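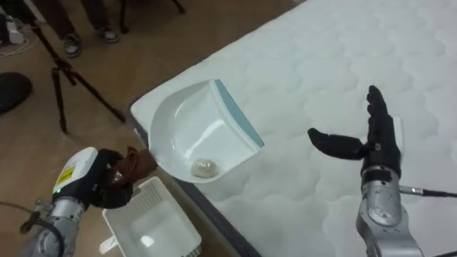

Slide 1: The bare mattress half hour

Hi everybody, I'm Mylene Estrella, I run housekeeping for the Dalisay rentals, and I'm going to spend my whole slot on the part of a turnover that happens while the bed is naked. (Wait for the laugh. If there isn't one, move on.)

Say what Dalisay is, quickly: 18 small apartments, mostly one room and a bathroom, and we did 621 turnovers last year. Small means small. Bed, closet, washer and dryer stacked up because there's no place else to put them, and a strip of floor to walk on.

Point at the dustpan. White, pale blue rubber strip along the lip, and one little crumpled thing sitting in it. I love that little crumpled thing! Guests will forgive a slow elevator and a wobbly towel bar, but they will write me three paragraphs about one scrap of somebody else's tissue. Ours may be tissue, may be plastic wrap, I don't care, it's in the pan.

Talk about the rubber strip for a minute. On a hard floor I want a soft edge on the pan that sits down flat, and I want to stop seeing that thin line of dust you chase backward across the room. Ask who has chased the line. (Everybody has chased the line.)

Slide 2: Order of work

Go slow here, people take notes.

Sheets off first, folded in toward the middle so whatever is in them stays in them. Then the mattress protector. Then stop and look at the mattress for a full minute, top and sides. Quilted tops like these scalloped ones are pretty, and they're also a few hundred little valleys where hair and crumbs settle. Soft brush on the vacuum, follow the stitching, don't scrub.

The side edge gets skipped all the time. Ours are dark gray down there, and dark gray shows lint like crazy. I do it with a barely damp cloth, head to foot, one pass.

Then the floor, and the floor starts at the bed. Hand brush along the mattress edge, pan right up against it, work outward to the door. Agata Amato on my crew does it the other way, door to bed, and we've argued about it since November. Her rooms are just as clean as mine. I still think I'm right.

Tell the earring story if there's time. Short version: guest calls at 7 a.m., earring is in the pan from the night before, pan hadn't been emptied yet. So now we look in the pan before it goes in the trash, every time, and it takes two seconds.

Slide 3: The basket

OK, baskets. I used to have everyone carry laundry in their arms. Socks on the floor, pillowcases behind the dryer, you know how it goes. Now every apartment has one plain plastic basket, and it goes on the floor beside the bed before anything else is touched.

What I look for: a solid rim that doesn't dig into your hands, small holes in the sides so damp things can breathe, a handle you can grab one-handed. White is nice because you can see when it needs a rinse. Rectangular fits in our closets, round doesn't. We tried the Fatodura folding kind in a couple of units and I never got along with the hinges, though a friend at Brilavdale swears by hers.

The basket and the machine should be a few steps apart and no more. Ours are, mostly by luck.

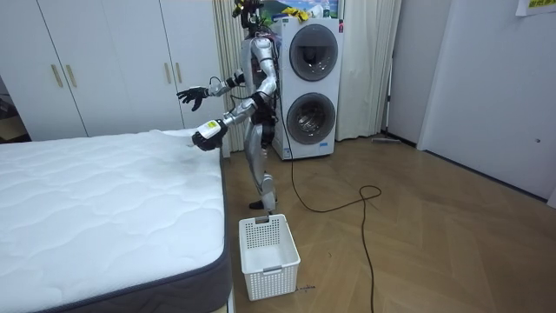

How often should a mattress be vacuumed in a short-stay rental?

I do a quick pass at every turnover and a slow one, both sides and the edges, once a month. At home, every couple of months is plenty.

Slide 4: Small room problems

Walking room. Parquet this light shows every speck, so I sweep myself toward the door and then I leave it alone. No going back in for the phone you left on the sill! (I go back in for the phone.)

Stacked machines. The top one is over my head, so I keep a folding step behind the door. Wipe the gasket, leave the door open a crack, and check the lint screen yourself even if the last person says they did.

Empty basket at the end. A basket with one sock in it means a load you forgot, so the last thing I do before I lock up is tip it over and look.

Supplies cost, since somebody always asks: around 3,000 dollars a year for all the apartments, brushes and pans and cloths and bags together. The Gundance people have a supply table out by the coffee if you want to handle a few pans and compare lips.

Slide 5: Questions

Have the spare dustpan up front so people can pass it around. Agata has the handout with the order of work on it, both versions, hers and mine. Get the clicker back from whoever has it and leave the checklist slide up while folks are packing their bags.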